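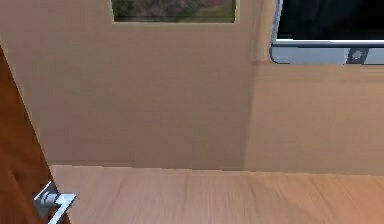 Leklow Door Pack, data card

Summary
Leklow is a paid add-on for the Flundance simulator. It supplies door-opening episodes for mobile robots in rendered indoor rooms. This card covers the February release.

Contents
500 episodes, 458 for training and the rest held out. Each episode has RGB frames, base and arm commands, and the door hinge angle. The doors are wood-finish with metal lever handles. Walls, floors and fixtures such as wall screens and framed pictures come from the Marchetti room set, which is included in the price.

Setup
Unpack the archive into the Flundance assets folder and run the check script. It loads 3 episodes and prints the hinge angle at each step. A full load needs 96 GB of disk space.

Known issues
Textures are soft at close range, and the line between floor and wall can look jagged.
The handle can leave the camera view late in an approach. Those frames are kept.
Round knobs and push bars are not covered.

License
One license per site. Trained models may be shipped; the raw frames may not be passed on.

Contacts
Geeta Pathak, data and rendering
Neelam Negi, licensing and support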